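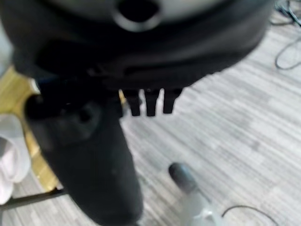 Maricica Mihăilă thinks I should leave the heavy coat at home and bring two sweaters in its place, and she told me so before I had even got my hat off this morning. She has walked the Stondent path in every kind of weather and says a coat is a thing you end up carrying. I said I get cold. She said everyone gets cold, and then they get to the first hill and they aren't cold anymore, and would I like some more coffee. So it's two sweaters, I suppose, though I haven't taken the coat out of the bag yet and I may just let it stay there and see if she notices.

March 14, 2023, and we leave in nine days! I keep writing that down as if it will make me feel more ready. Forty miles in four days isn't much to people who do this sort of thing, I know that, but the farthest I've ever walked in one go was out to the reservoir and back with my brother when we were in high school, and we got a ride for the last part of it.

I did the long loop today, out past the Choi orchard and down along the creek. It was muddy the whole way and I was glad of it in a funny sort of way, because Betum Hill is supposed to be nothing but mud until May. The left boot is still rubbing at the heel. I put a bandage on before I went and it had rolled itself up into a little string by the time I reached the bridge, so I sat on the wall and took everything off and started again, with a very friendly brown dog watching me do it. His owner came along and we talked for a long while about socks. She wears a thin pair under a thick pair. I've heard this from three people now and I'm going to try it tomorrow.

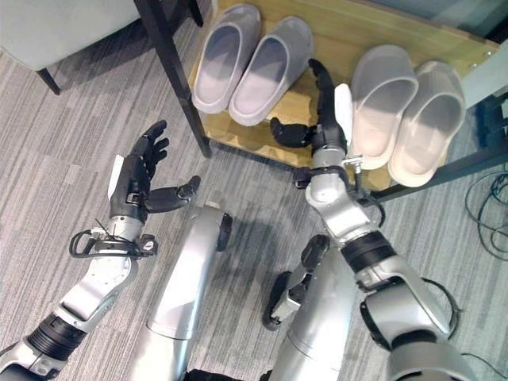 The low wooden shoe rack, on the gray striped carpet.

Home by two, soup, and then I spread the map out on the kitchen table and went over the second day again, which is the one that worries me. The top is at 2,440 feet and the path goes up the short side, the side where all the lines on the map are squashed together. Maricica says you just go slowly and talk about something else. She wants to talk about her cousin's wedding (she's been saving it up since December, and I've been forbidden to ask a single question about it until we're on the hill). I think that's really very kind of her, and I also think it must be quite a story if it's going to last us all the way up.

I called the inn at Idus to ask if they could do us a packed lunch for the third day, and the man was so nice about it, and wanted to know whether we liked pickles,

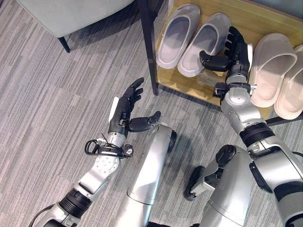

and whether either of us minded the room at the back, where the stairs are steep but you can hear the water at night. I said we'd love the room at the back. I hope Maricica feels the same about stairs after Betum Hill, but I'll tell her about them when we get there.

What else. I have to buy blister pads, and new laces, and something to keep the matches dry. My library book is 600 pages and I was going to take it, and then I held it in one hand and the water bottle in the other and put the book back on the nightstand. Maybe the thin one about lighthouses that Aunt Jo gave me. I've started it twice and liked it both times.

The heel is pink tonight but the skin hasn't broken. I've got my feet up on the sofa arm and I can hear rain starting on the porch roof. If it lets up by morning I'll do the loop again, the other way around, with both pairs of socks on.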